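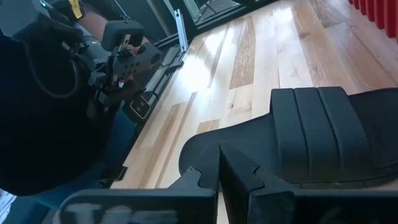
Haushalt & Werkstatt / Unterwegs und wieder daheim

August – Redaktion Luneck

Städtereise vorbei, und jetzt liegt alles rum. Fotos auf zwei Handys, Stadtpläne, Fahrscheine, Postkarten. Kurz aufgeschrieben, wie wir das hier machen.

Zuerst die Bilder

Gleich am ersten Abend ran. Nach drei Wochen weiß man nicht mehr, welche Gasse wo war. Auf meiner Platte lagen zuletzt 3909 Fotos, davon bestimmt die Hälfte dreimal dieselbe Hauswand. Erst Doppelte löschen, dann Ordner nach Ort, dann erst schöne raussuchen. Nicht umgekehrt, sonst bleibt man ewig hängen.

Aus Wodov hatte ich 342 Stück mitgebracht, behalten hab ich 31. Reicht völlig für ein kleines Album. Ortsname gleich in den Dateinamen, am besten mit Strassennamen, falls man noch mal hin will.
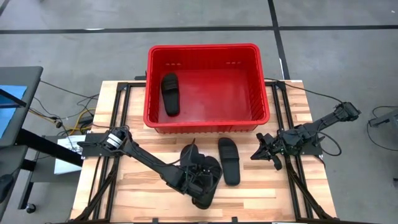
Per Mail kam dazu der Einwand, das mit den Ordnern nach Ort bringe bei Rundreisen gar nichts, da sei man nach vier Tagen durch sechs Orte durch. Besser nach Tagen sortieren und den Ort nur dazuschreiben, dann stimme wenigstens die Reihenfolge.

Ja, stimmt. Bei Rundreisen also nach Tagen.

Stadtpläne und Papier

Pläne nie gegen den Falz knicken. Wenn sie schon verknickt sind: unter Backpapier, Bügeleisen lauwarm, kein Dampf. Risse von hinten mit Papierklebeband, Tesafilm wird gelb. Kassenzettel und Fahrscheine aus Thermopapier verblassen sowieso – abfotografieren oder kopieren, Original weg.

Zum Aufheben nehm ich die flachen Mappen von Kindden. Gehen auch Schuhkartons, aber da verbiegt sich das Zeug. 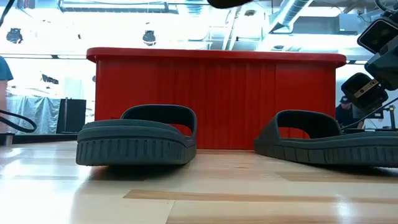
Aufhängen ohne Löcher

Postkarten an eine Schnur, kleine Klammern, fertig. Schnur vorher nass machen und gespannt trocknen lassen, dann hängt sie später nicht so durch. Bei Rauhfaser halten die Klebestreifen oft schlecht, lieber am Türrahmen oder Regal festmachen. Und nicht in die pralle Sonne, die Farben sind nach einem Sommer hin.

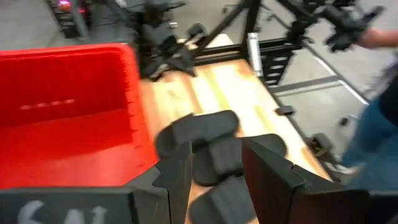 Rahmen vom Flohmarkt gehen auch prima, Glas mit etwas Essigwasser putzen und wirklich ganz trocken werden lasen, sonst klebt der Abzug fest. Passepartout selber schneiden: Metalllineal, frische Klinge, zweimal leicht ziehen statt einmal fest. Mein Gassenbild aus Patrício hängt jetzt im Flur, hochkant, passt da gut hin weil der Flur auch so schmal ist.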